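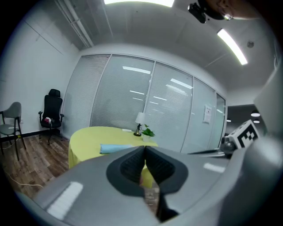
Can I put the Ika round tablecloth in the dryer?
Low heat is fine, but take it out while it's still a little damp and the creases mostly fall out by themselves.

I'm Grigoris Theodorakopoulos and I run Sovari, a small table linen shop in Salldale. The Ika is the cloth I get the most email about! It's 300 cm across, so on a normal round table it goes well down toward the floor (great if you stash boxes under there, like I do). The hem is a double one, done by the Konstantinidis workshop, and they re-stitch it free if it ever comes loose.

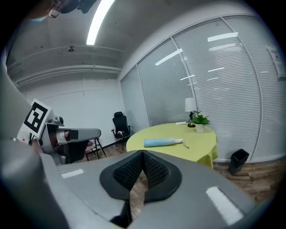 People keep asking me about seating, because a long cloth and bulky chairs fight each other. My own rule is to leave plenty of room for the folds and go light on the chairs. Something like the black folding chair in front of the white wall, with those thin metal legs, tucks in without dragging the hem along. Arms are trickier, so measure first.
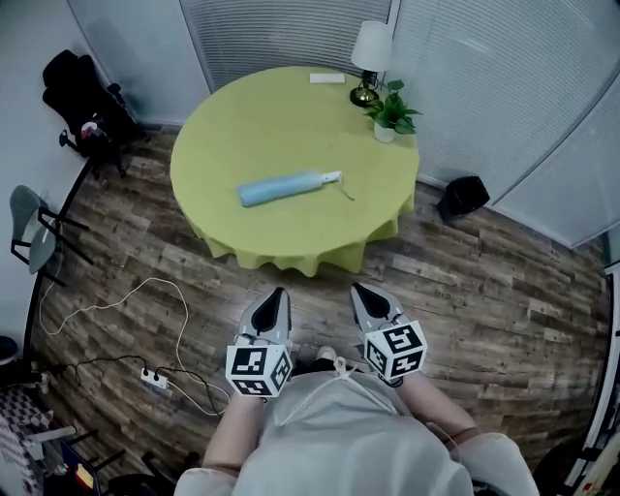

Ika round in yellow-green, with lamp and potted plant.

Item 834. Hem repairs: send me a note with your order number and I'll mail you a label. New colors are coming in March, and yes, I'm still arguing with myself over the blue.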